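Negotiation Elective Wraps Up Its Second Part at the Nultcombe Campus

Feb 26, 2018

What a fortnight! The first-year management students at our Nultcombe campus have just finished Part 2 of the Negotiation and Conflict elective, and the corridor outside the seminar room is still buzzing. If you walked past on the last afternoon and heard shouting about freight charges, that was coursework, and very good coursework too.

Part 1, taught last July, was mostly reading and short papers. Students learned the vocabulary: reservation price, opening anchor, the walk-away option. Part 2 throws all of that into a room with other people in it, which is where the fun starts. Every session opened with a case handed out cold, fifteen minutes of silent reading, and then straight to the table in pairs or fours. After the deal (or the blow-up, there were a couple of those) came the debrief, and the debriefs often ran longer than the bargaining.

The case everyone is still talking about is Meteo and Aidoo. Meteo makes a small weather sensor and needs a distributor, and Aidoo has the trucks and the store contacts but has been burned by a late supplier before. Each side gets a private sheet. The order is for 200 units, the price looks like the whole argument, and most pairs spent the first half hour on nothing else. Then one team asked Aidoo what a late delivery would cost them, and the talk opened up completely. They came back with a lower price, a penalty clause and a shared storage plan, and both sides scored higher than any other pair in the room. You could hear people at the next table groan when the scores went up on the board.

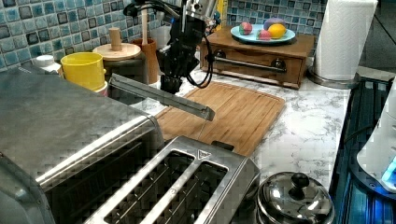
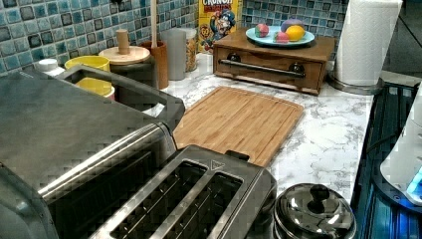
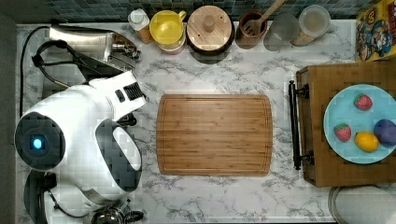
The second week moved on to teams, and this is where the elective really earned its reputation. The Skesov simulation puts four department heads in one meeting with one budget, and each of them has promised their own staff something they can't deliver alone. There is no outside opponent to beat. Students who had been wonderful one-on-one suddenly found themselves talking over a colleague, or giving way too soon to keep the peace, and then had to listen to their own group tell them so. It takes some nerve to hear that kindly, and this class did it with a lot of good humor.

We also loved the role reversal on the Thursday. Teams that had played finance on Wednesday came in to find they were now running operations, with yesterday's minutes in front of them and their own tough words to answer. One group asked for a recess four minutes in. Another rewrote the agenda before anyone sat down, finished early and spent the leftover time helping the group across the hall.

Grading is split between a negotiation journal and a final exercise, with class participation folded into the journal mark. The journals have been a treat to read. Students were asked to write roughly 200 words after each session on a single moment they would replay, and plenty of them wrote far more. Several picked a silence. A few picked a question they almost didn't ask. One described trying out an opening anchor on a landlord over the weekend and getting a new fridge out of it — full marks for taking the work home.

A few practical notes for the class. Journals are due at the program office by noon on Friday, printed and stapled, with your section number on the front. Private role sheets must go back in the envelope, please, as next year's group will be using the same cases and they deserve to be surprised. Scores from the Skesov simulation are posted outside the seminar room, listed by team. If you missed the Meteo debrief, the slides are on the course page along with the extra reading on trust after a broken agreement.

Part 3 is optional and covers mediation. It meets for two long afternoons, and seats go to those who have completed both earlier parts. Sign-up sheets are on the board by the library stairs, and the first page was already filling up when this item was being written!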